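The safe distance that nobody measured

Rules for working next to robots have never been longer, and the people who follow them have never been vaguer about what they say

By Sigrun Fjeld

The poster on the door of the Rilstead teaching lab says COLLABORATIVE WORKSPACE in green capitals, and under it, smaller, SAFE TO ENTER. I asked three people in the corridor what made it safe. One said the robot was a safe robot. One said there was a risk assessment. The third said he'd always assumed somebody upstairs had looked into it.

I have spent most of January asking that question in laboratories, a packing hall and one very cold bakery, and those are still the three answers I get. They aren't stupid answers. Each has a piece of the truth in it, and each hands the job to someone else.

Take the first. The word "cobot" has done a great deal of work for the people who sell them. It suggests a machine with manners. What it describes is an arm that can be set up to limit its own force and speed, and to stop when it meets something it didn't expect. Set up is the part that gets lost. An arm straight out of the crate will do what its settings tell it, and the settings can be changed by anyone with the password, which at Rilstead was written on the back of the teach pendant.

Then there is the matter of what goes on the end. The arm may be as gentle as the brochure says, but very few people buy an arm to wave about. They buy it to hold things, so they bolt on a gripper, and then a sensor, and then a bracket to carry the sensor, and a few cables that have to go somewhere. By that point the thing moving through the air is a different object from the one in the data sheet. It has corners the maker never saw. The published standards are plain enough on this: what has to be assessed is the whole application, with the tool and the workpiece and the room. I have yet to meet a salesman who opened with that sentence.

Navaratnam, a firm that fits out small automation cells for labs, sent me its own checklist, and I'll give it credit for being short. It has 6 headings. The fourth asks the customer to list every item attached after delivery, with the date and the initials of whoever attached it. I asked how many customers send it back filled in. "We get the first page," said the man on the phone. The headings about attachments are on the second.

The risk assessment at Rilstead does exist. I was shown it. It runs to 4 pages, it is neatly laid out, and it was written for an arm with a two-jaw gripper moving steel blocks from one tray to another. The blocks are long gone. The arm has since been used for glassware, for electronics and for plastic consumables, and the document has been reissued each time with a new cover sheet. Under "foreseeable contact" it still says that the operator's hands will be outside the working area while the tool is in motion.

That line deserves more suspicion than it gets, and versions of it turn up everywhere. It is the sort of thing people write when they are picturing the job on a good day. On an ordinary day a lid is in the way, or a rack has crept a little to the left, or the thing the arm is meant to pick up is a finger's width from where it ought to be. A person sees this sooner than the machine does, and a person has a hand free. The reach takes a second. Walking round to the pendant, pausing the program, fixing the lid and starting again takes the best part of a minute, and if you do that all afternoon you will be told you are slow.

So people reach. I watched them do it at Molteseo, where the packing line has a painted floor and a very thorough induction. I watched them do it at Tradness, where the site manager had told me an hour earlier that it didn't happen. Reaching in isn't always wrong, either. If the arm is stopped, and stopped in a way that it can't leave without someone's say-so, a hand beside the tool may be perfectly in order. The trouble is that a robot that has stopped and a robot that is waiting look the same from where the hand is.

This is where I part company with the enthusiasts. Their answer is better sensing: let the machine watch the hand, and the rest will follow. Perhaps. I would like to see a camera that copes with a sleeve, a reflection and a clear plastic lid before I take my own fingers off the list of things to worry about. In the meantime the good practice I have seen is dull and cheap. At Tradness, for all the manager's optimism, the night shift has a lamp on the arm's base that goes amber when the program is only waiting. They wired it themselves. At Molteseo a supervisor moved the parts trays 195 millimetres towards the operator, so that loading could be done short of the tool altogether. Neither change appears in any document I was given.

It would be easy to end up blaming the paperwork, and I don't quite want to. A written assessment is a fine thing when the person who does the work has had a pencil in it. The best one I have read had 2 authors, an engineer and a technician, and you could see the places where they had disagreed. The technician had crossed out "hands will be clear" and put "hands will be at the lids, both sides, most of the time". The engineer had then been obliged to do something about it, and had cut the approach speed and added a hold point above the rack, with a button to release it.

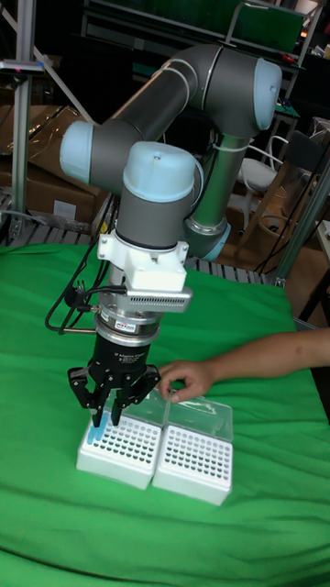 Rilstead says its own document will be looked at again before the summer. I asked whether the technicians would be in the room when that happened, and was told the invitation list hadn't been settled. The poster, meanwhile, is staying up.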